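Minutes of the Filcombe parents' group, February meeting, 7:30 p.m. in the Cilen Room

I took the minutes again (my own fault, I sat closest to the pen). Seventeen of us came, which is a good turnout for a cold night, and two more sent apologies because their sitters canceled. I've written this the way I talk, so if you want it formal you're welcome to take over in March!

## 1. Last month's minutes

Agreed, with one fix. I wrote that the toy swap would be in the big hall and it's in the small one. Sorry to anyone who already told their friends.

## 2. Chores and allowance (carried over)

This took up most of the evening, and I think we could have gone until midnight. The question left over from January was whether kids should be paid for chores, and if so, which ones.

I went first, seeing as I'd asked for the item. At our house we tried paying for everything for a month and it went sideways fast. My oldest started quoting me a price for bringing her own plate to the sink. We've gone back to a flat amount every week plus a short list of "extras" she can earn from, like raking or cleaning out the car, and so far there's less arguing, although she has asked for the rules in writing.

Several people do the opposite and said it works great for them. One mom pays per chore and keeps a chart on the fridge, and her kids check it before they check anything else. A dad near the window said his two get no money at all until the chart is full, and then it's a trip to the pool. Somebody else said her ten-year-old has simply decided he doesn't need money, so there goes that idea.

We got stuck for a while on grandparents. A lot of us have a grandparent who slips the kids cash and undoes the whole system in one afternoon. I don't think we solved it. The best suggestion was to ask them to put it in a jar for something particular, and I'm going to try that, if I can work out how to bring it up with my mother-in-law without it turning into a thing.

No vote, since it's each family's business. We did agree I'd type up the list of chores by age that we put on the whiteboard, and it's at the end of item 3.

## 3. Laundry and bed making

Split off from item 2 because it got so loud. The room was divided on what age a kid can fairly be expected to change their own bed. Guesses went from six all the way up to "when they leave for college."

Where we more or less landed:

- Pillowcases: first grade or so, with patience
- Matching socks and folding washcloths: same
- Folding T-shirts: second or third grade, and don't refold them where the kid can see you (I am guilty of this)
- Fitted sheets: middle school, and half the adults in the room admitted they just roll theirs up
- Duvet covers: whenever there's a second person to help
- Running the washer alone: middle school, after a few tries together

A few parents thought this was too strict and a few thought it was way too soft, so it's probably fine. If your kid has sensory stuff going on or is just plain wiped out after school, please ignore the grades completely. Two people made that point and I wanted it written down properly.

There was a side conversation about whether an unmade bed matters at all. I'm in the "close the door" camp. My husband is not, and I was told by the whole back row that he should come and argue his own side.

## 4. Onyshchenko reading corner

The shelf is up and it's level this time. We still need board books for the under-threes, in decent shape please, no missing covers. There's a box inside the door. Someone asked if we'd take puzzles and the answer was yes, as long as you've done the puzzle lately and know all the pieces are there.

## 5. Money

We have $900 in the account after paying for the room through spring. I suggested setting some aside for the summer picnic before we get excited and spend it on other things, and that was agreed without a vote. We also talked about a speaker on kids and sleep. The one we liked charges more than I expected, so I'm going to ask if she'd do a shorter talk for less.

Dues stay at $15 per family for the year. If that's a stretch, tell me quietly and we'll skip it, no questions.

## 6. Drellow trip

The farm at Drellow can take us in May. They want a head count early, and they want every child under five to have their own adult, so please think about that before you offer to bring the neighbor's kids too. Rubber boots are a must. Carpool sheet goes around next time. I forgot it at home on the kitchen counter, under my keys, where I put it so I wouldn't forget it.

## 7. Anything else

- The coffee urn is leaking again. I'll look for a replacement gasket before we talk about buying a new one.
- Please park on the street side. The neighbor has asked twice, nicely, and I'd like it to stay that way.
- One gray child's mitten was left behind, left hand. I have it.
- Babysitting swap: four families are interested, and I'll start a message thread for them this week.

## To do before March

- Me: type up the chore list (done, see above), call the sleep speaker, gasket, message thread, carpool sheet
- Picnic pair: find out if the park shelter takes reservations yet
- Everybody: board books

We wrapped up at 9:10 and stacked the chairs. Next meeting is same time, same room, and it's bring-a-snack, so please check labels for nuts.
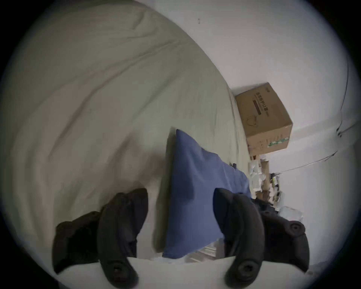
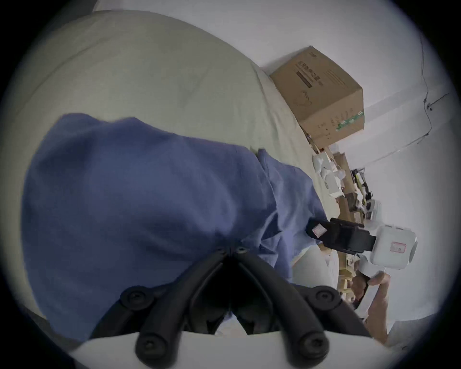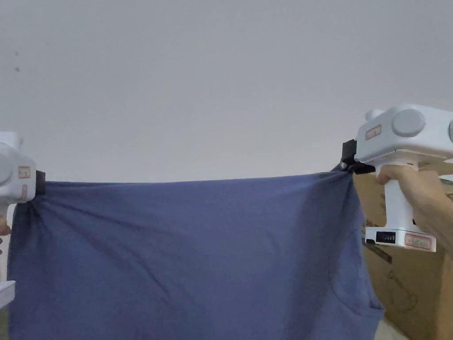

*With item 3: duvet (first), blue cloth on a green sheet (second), T-shirt (third).*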